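Reading Old Walls: Lime Plaster and Why It Cracks
Handout 4, Tae-yang Yoon

Today we get to my favorite material! Lime plaster is burned limestone, water, sand and sometimes hair, and with those few things builders covered houses, barns and churches for well over 2,000 years. It goes on soft, then slowly takes carbon dioxide back out of the air and turns to stone again.

Small pits, faint ridges and fine cracks tell you a lot about a surface, so slow down and look before you touch.
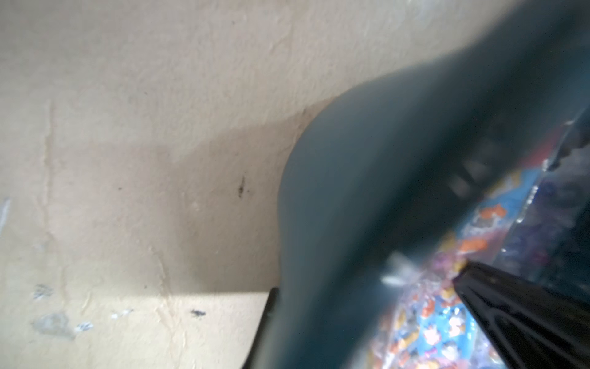 Page 938

Hairline cracks mostly come from drying too fast (the Grevell barn is a lovely case, plastered in April in a strong wind). A long crack that wanders may follow a joint behind the plaster. Tap on both sides of it with a knuckle and listen! A dull, hollow sound means the coat has let go of the wall.

For the mix, start with one part lime putty to three parts sharp sand. Keep each coat thin and mist it morning and evening.
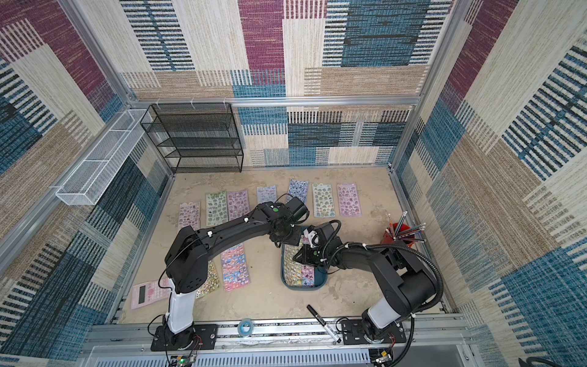

Color comes last. Limewash wants a damp wall and a big brush, and it looks like dirty water until it dries, so please don't panic and add more. Five thin coats beat two thick ones every time.

For next time, read the Wetard chapter up to the part on hair, and bring a hand lens.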